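Simulated demonstrations: the panel set

The Mirnside group has finished the first pass of scripted and teleoperated demonstrations for the panel task, and the set is now open to the other Nullia teams. It consists of 200 accepted episodes, all generated in the simulator, with joint positions, gripper opening and a text instruction stored at every step. Episodes are split by object placement, so a placement that occurs in the training part does not occur in the test part.

The task is a plain pick. A small black control panel lies flat on the table at a random angle, and the arm must approach from overhead, close on it and lift. A tan box with a sloped top shares the table as a distractor. The object was chosen for its low height and dark face, which leave the policy little to work with apart from the outline and the pale marks on top.

Each episode is rendered from 2 views. The wrist view carries most of the information about finger alignment, and the room view is kept for checking arm posture and for models that take a second camera. 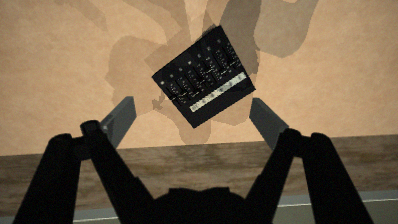
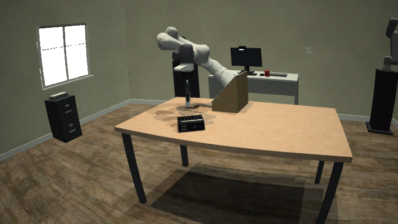
Wrist view with the gripper open, then room view with the arm over the table.

Nullia Project Newsletter — Issue 6 — page 2

Shadows are left on in both views. An early batch was rendered without them, and policies trained on it tended to misjudge height in the last part of the approach. With shadows enabled, the arm's own shadow falls across the tabletop near the object and moves as the arm moves. We have not tested whether the policy uses this or merely tolerates it.

Grasp angle remains the weak point. When the long sides of the panel run diagonal to the fingers, operators differ on whether to rotate the wrist first or descend first. Both orders are in the data — the field "order" in the episode header records which was used. Teams training on the full set should condition on that field or filter by it. Mixing the two without a label gave hesitant motion above the object in our trials.

Rejected episodes are stored separately, with a reason code. Another 70 are held there at present, most of them for contact with the distractor box. They may be of use to anyone working on failure detection.

Conversion to the Turo format is under way and is expected in February. The El Idrissi loader reads the current files without changes, provided the wrist stream is listed first in the configuration.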